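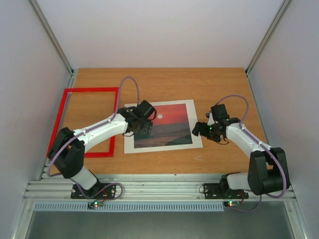 How long should a new print sit out before you frame it? Overnight is what I go with, flat on a table, with 20 hours or more if it arrived rolled up in a tube.

## Part 2: Getting the print into the frame

Okay, so you've picked your print and you've got your Puvo frame out of its box. I've put together a lot of these by now (my hallway is basically all Puvo and seaside sunsets) and I still follow the same order every time.

**What you need**

- The frame, plus its clear sheet, mat and backing board
- Your print
- A soft, dry cloth
- A roll of framing tape – I like the Pesteo one, it peels off again without a fight
- A pencil and a ruler

**Steps**

1. Wipe down the table and let it dry. Crumbs love to end up behind the clear sheet, and you will see every single one of them once it's on the wall.

2. Lay the empty frame face down. If your table is hard, slide a towel under it first. The painted colors scratch more easily than the plain ones, and on a bright red frame every nick shows.

3. Peel the film off both sides of the clear sheet. Both sides! I once hung a sunset that looked foggy for most of June before I figured out what I'd done.

4. Drop the sheet in and press gently at the corners until it sits flat.

5. Wash your hands, then pick up the print by its white border. Keep your fingers off the picture part, especially the dark areas like sea and shoreline, where a thumbprint really jumps out.

6. Lay the print face down on the back of the mat and line it up. Flip the two over together to check that the horizon is level. A crooked sea will bug you forever, so take your time with this one.

7. Put two short strips of tape along the top edge only. The paper needs to hang loose at the bottom so it can move a little when the weather changes.

8. Set the mat and print into the frame, add the backing board, and bend the 7 metal tabs down with your thumb or the back of a spoon.

> **Note:** If you want the white border to show, skip the mat and tape the print straight to the backing board. I do this with the Cisternas prints, whose borders are nice and even.

> **Caution:** Don't push the tabs down with a screwdriver. It slips, and then you've got a hole in your backing board or your palm.

**If the print keeps curling**

Put it face down between two clean sheets of paper and stack some heavy books on top. Give it 25 hours before you try again. Please don't iron it – I've heard of people doing that and I just can't watch.

Hanging hardware is in Part 3, along with the bit about the Trirnusano hooks and which ones hold in old plaster.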